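3.2 Collecting and storing the well water

We were lucky in our neighbors. Over one long January the households of Brøndum and Losard let us draw from 43 private wells, often before breakfast, and many of them sent us home with stories of dry summers that we have tried to honor in Section 5.

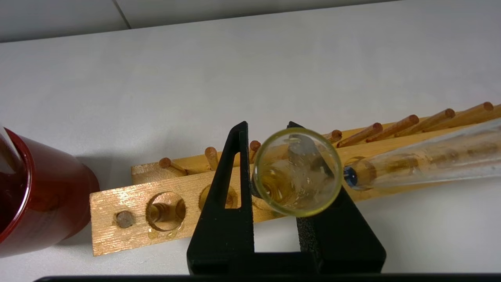

Each well was visited more than once, which gave us 203 samples in all, and we kept every one of them cool and dark until it could be read for nitrate. The deepest well went down 152 feet – a good deal deeper than its owner had supposed. 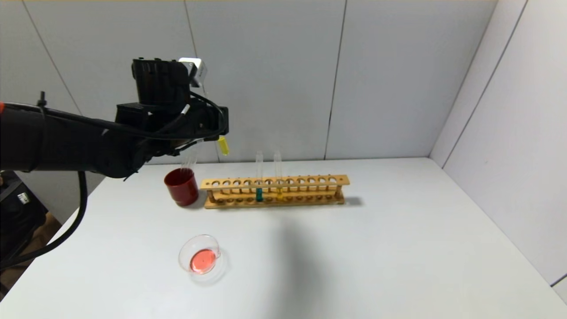 Shallow wells near the Drola creek were treated as a group of their own, following the earlier and very patient survey by Carrilho, whose notes on soil and pasture saved us many weeks of walking.

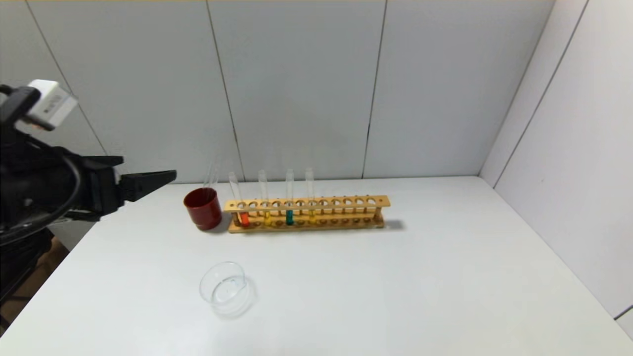 Figure 2. Test tube work at the Loten laboratory: gripper and tabletop.

Readings were then matched to the farm records described in Section 3.3.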